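2 min read

Ticket 3380: arm stops short at the bedside table

Hi Jyoti, me again! So the Latton is back to its old trick. I send it to the round side table for the little white container, it reaches over nicely, and then it just hangs there and throws code 28. I've rebooted it twice and run the table calibration again (11 minutes, I had time for a coffee). Same code both times.

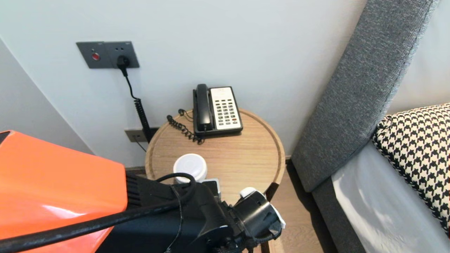
Reaching for the white container, phone at the back of the table.

My guess is the phone cord. It's curly and black and it lies right across the wood, so maybe the depth sensing gets confused? Ravindra thinks it's the firmware, and he did install 1435 in January, so he may have a point. I haven't rolled back yet, didn't want to make a mess before you'd looked!

Tried so far:
- reboot, twice
- table calibration
- slower reach speed, still code 28

Want the logs? I can send them before 4 pm.

Mamta

Related tickets
Latton won't dock after update
Gripper calibration keeps timing out
Code 28 on low tables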